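Speaker Notes: Collecting Demonstrations for Kitchen Tasks

Speaker: Tarcísio Evangelista, Jamivov
Session: Methods and Practice, afternoon block
Slot length: 12 minutes, followed by questions

Opening (slides 1 and 2)

Good afternoon, and thank you to the organizers for the invitation. My name is Tarcísio Evangelista, and I lead the demonstration group at Jamivov. I will speak today about the way we gather examples for a learning system, and in particular about the decisions that are made before any training begins.

Pause here. Let the title slide stand for a moment while people find seats.

Much of the published work in our field gives a single paragraph to data. The reader learns how many demonstrations were collected and on which task. The reader seldom learns how many were thrown away, who decided, or what the operator had been told to do. Our experience at Jamivov is that these matters have a large effect on the final policy, and I would like to set out our own practice in some detail.

The Murno set (slide 3)

The set I will discuss is called Murno. It was collected jointly with our partners at Wuyts, who supplied half of the operators and all of the review staff. Murno holds 2976 recorded episodes. Of these, 2000 were accepted for training. The remainder are kept in a separate archive with the reviewer's reason attached to each.

Say the two figures slowly. They come back on slide 7.

All episodes concern short kitchen tasks carried out on a tabletop with a single arm: placing an item in an appliance, removing it, moving it to a plate, opening and closing a door. The tasks were chosen as ordinary ones. A person does them without thought, and for that reason it is hard to write down a good rule for how they should be done.

The work surface (slide 4)

I would ask you to look at this slide for a little while before I continue.
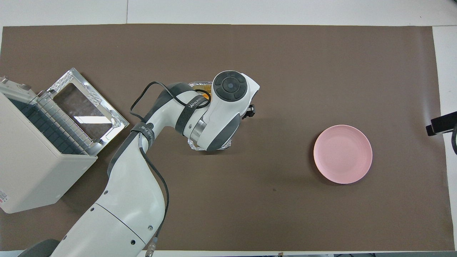
Slide 4. Tabletop station with arm, open appliance and plate, seen from the head camera.

The arm has hold of a clear plastic container. To the left is the appliance with its door open and the wire rack inside, and to the right is a pink plate with nothing on it. The dark mat covers most of the table.

Three points about this view deserve attention. The first is the door. When it hangs open it takes up room that the arm might otherwise use, and the glass and metal catch the light. Our early policies treated those bright patches as if they meant something. We responded by recording under several lighting conditions, and we asked operators to leave the lamps alone during a session.

The second is the container. Clear plastic is difficult for a camera, and the hand hides a good part of it. We considered replacing all clear items with opaque ones. We decided against it, as people do keep food in clear containers, and a system that has never met one will be of limited use in a home.

The third is the arm itself. From the head view it stands between the camera and a fair portion of the mat. An operator working from this view must learn to plan around the arm, and that planning is recorded along with everything else. Some operators swing wide to see better. The policy will learn to swing wide as well, whether or not we intended it.

If there is time, mention the operator who paused before every grasp, and the policy that learned to pause. If not, move on.

Instructions to operators (slide 5)

Our written instructions fit on one page. Each operator receives them on the first morning and completes eight practice episodes, which are not kept. The main provisions are as follows.

Begin each episode from the rest position.
Move at a steady pace and do not hurry the last part of the task.
If a grasp fails, try again in the same episode. Do not stop the recording.
If an object leaves the mat, end the episode and mark it.
Vary the position of the plate between episodes. The session sheet gives the positions.

The third provision caused the most debate within the group. Our first practice was to discard any episode with a failed grasp. The result was a set full of clean successes, and a policy that had no idea what to do after a small mistake. Recovery has to be shown. We now keep such episodes, provided the task is completed in the end, and the reviewer tags the point at which the second attempt begins.

Review (slide 6)

Each episode is viewed by one reviewer at Wuyts, and a portion are viewed by two. The reviewers use a tool called Rarkum, built in house, which plays the recording next to the joint positions. A reviewer may accept, reject or refer. Referred episodes come to my group, and we discuss them at our July meeting or by correspondence.

I would like to record my thanks to the reviewers. The work is slow and calls for steady attention, and the quality of Murno is largely theirs.

Reasons for rejection (slide 7)

Return to the two figures from slide 3.

The most common reason for rejection was a task left incomplete. The next was a mismatch between the written label and what the operator did — for example, a label that says the door is closed when the recording ends with it open. Camera faults came third. A small group were rejected for pace alone, being either very slow or very abrupt.

We had expected camera faults to lead. That the labels caused more trouble than the hardware led us to change our procedure, and the label is now entered after the episode, by the person who carried it out.

Limits (slide 8)

Murno was collected with one type of arm, on one style of table. We make no claim that a policy trained on it will carry over to another kitchen without further examples. We are also aware that our operators were trained by the same two people, and their habits are likely to be present throughout.

Do not skip this slide, even if the session is running late.

Closing (slide 9)

The instruction sheet and the list of rejection reasons will be shared with attendees on request. Groups that keep similar records are invited to compare them with ours — the rejected episodes in particular, as these are rarely exchanged.

Leave slide 9 up during questions. Slide 4 is repeated as slide 10 in case someone asks about camera placement.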